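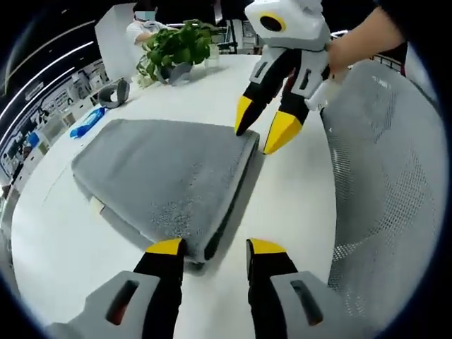

Gray terry, folded, white table.

Trollano Bath Towel, Gray
Sold by Stosow Home Goods

I write the product pages for this shop, and I don't trust most towel copy, my own included. So read this one with your guard up.

Towels get sold on adjectives. Plush. Spa. Hotel. None of those words has a definition, and a hotel towel can be anything from a thick sheet to a piece of sandpaper with a logo on it. What you can check is the fiber, the weave, the edges and what happens in the wash. The Trollano is all cotton, looped on both sides, with a stitched hem and a side label. That much I'll stand behind.

The maker calls it "quick drying." Compared to what? We asked and got a brochure. I hung one in a bathroom with no window, and it was still damp the next morning. With a fan going it did better, but so would a bath mat. If you need a towel that dries between a 7 a.m. shower and a gym bag, buy a thinner one. We carry the Intarasuk waffle towel, and it costs less too.

The maker also says it gets softer with every wash. I washed mine all through January and would say it got softer for a while and then stayed put. Fabric softener made it worse at soaking up water. Skip it.

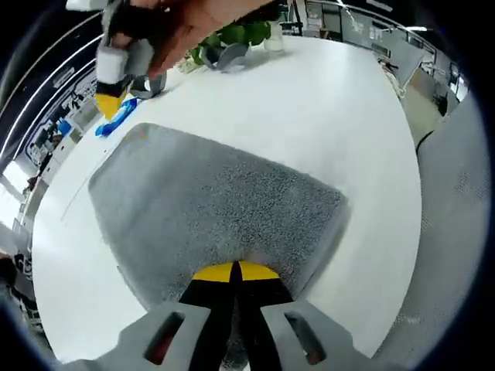 Gray mat, white table.

Color
Gray, with lighter flecks. The speckle hides lint well, and I'd guess that's half the reason it exists. It won't match a plain gray towel from another brand, and dye lots can shift between orders. If you want a matching set, order it all at once.

Shedding
Yes, it sheds. Anyone who tells you a new looped cotton towel doesn't shed is selling you a towel. Wash it alone twice before it goes anywhere near a black shirt, and clean the dryer screen after each load.

Care
Machine wash warm, tumble dry low. No bleach. Shake it out before drying. If a loop pulls, snip it – don't tug.

Details
Item number: 1345
Material: 100% cotton
Sold as: single towel or pack of 3
Price: $88 for the pack

On the price
I think the pack is a little high. You are paying partly for a name on a label, and a careful shopper could find cotton this thick for less. What you'd be giving up is the hem, where cheap towels tend to fail first. Mine hasn't curled or frayed so far, but one winter is a short test and I won't promise you ten years.

Returns
Unwashed towels can come back for a refund. Washed ones can come back only if the stitching fails. Keep the packing slip, and put the item number on the return form.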